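Progress report to the Prudow program office
Work package: Safe operating practice for arms at shared countertops
Prepared by: Karla Zepeda
Date: 2023-08-27

1. Status

The draft rule set is complete through Section 4 and is in use on the bench. Section 5 (restart after a stop) is still with Gil-soo Moon for comment.
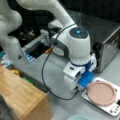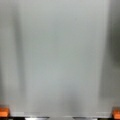 Figure 1. Bench work under the draft rules: arm, cable and tabletop appliances (first picture); wrist camera view with both fingertips at the bottom corners and nothing held (second picture).

2. Rules adopted since March

2.1 Cables. Any cable attached to a moving wrist is checked through the full range of the task before the first run. A cable that catches on an appliance or fixture stops the session.

2.2 Heated appliances. Hot plates, ovens and toasters are treated as hot unless a temperature reading has been logged. Approach speed near them is limited to 50 mm/s.

2.3 Close camera views. A wrist view showing only a plain surface may not be used alone to confirm position. The operator needs a second view or a joint reading.

2.4 Two arms. Only one arm may enter a marked zone at a time. The other holds outside it.

3. Records

The run log holds 3,000 entries. Yesenia Valderrama reviewed 1,000 of them against the draft and returned 68 with incomplete stop codes. King-fai Chiu is correcting the log form so that a stop code is required before an entry can be closed.

4. Open items

Borklow has asked for a separate rule on liquids. Eun-ji Kwon will draft it.
The speed limit in 2.2 needs agreement from Gorier.
No change to budget or staffing is requested for the next period.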